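How Do You Teach a Robot to Open a Door?

A robot does not know what a door is. It doesn't know that a handle moves, or that a door swings on one side. Somebody has to teach it. One way is to write long lists of instructions on a computer. Another way is to show the robot what to do, and let it learn from that.

People who build robots call this "learning from demonstration." A demonstration is when you do something so that others can see how it is done. Your swimming teacher does it when she moves her arms at the side of the pool.

Showing by hand

Some robot arms can be set so that their joints go soft. A person can then take hold of the arm and move it. Say the job is putting a cup on a shelf. The person pulls the arm down to the cup, closes the fingers, lifts the arm, and sets the cup in place. The whole time, the robot is writing down where each joint is. Later it can try to make the same moves with its own motors.

Xinyi Gu teaches robot arms this way. "You have to go slowly," she says. "If I jerk the arm, the robot learns to jerk."

Showing by remote control

Other robots are too big to push around, or they have wheels and need to travel from room to room. For these, a person uses remote control. The grown-up word is "teleoperation." Tele means "far," and operation means "making something work."

The person may hold two handles, one for each robot arm, or use a game controller. On a screen, they see what the robot's camera sees. When they move a handle, the robot moves too. The computer saves the pictures and the moves together, so the robot can learn which move goes with which picture.

It takes practice. Through a camera it is hard to tell how far away things are, and new drivers often bump into walls. Vilmos Bodnár practiced for 3 weeks before any of his drives were saved for a robot called Medve.

Practice in a pretend house

Bumping into real walls can break a robot. That is why many lessons happen in a simulation – a pretend place made by a computer, a bit like a video game. The driver steers a pretend robot through pretend rooms.
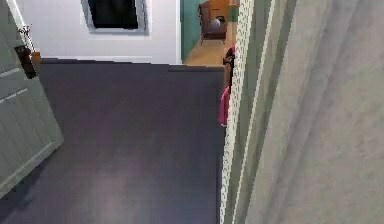 One drive is not enough. For a single lesson called "go through the door," Vilmos and his team recorded 168 drives. They started the robot in 20 different spots. Sometimes the door was wide open and sometimes it was only open a little. If every drive were the same, the robot would get stuck as soon as something changed.

After that, the computer studies all the drives and the robot tries alone. On its first day Medve missed the doorway 27 times. The team recorded more drives, mostly of the tricky turns, and ran the lesson again.

Words to know

Demonstration – showing how something is done.
Joint – a place where a robot arm bends or turns.
Simulation – a pretend place or event made by a computer.
Teleoperation – working a machine from a distance.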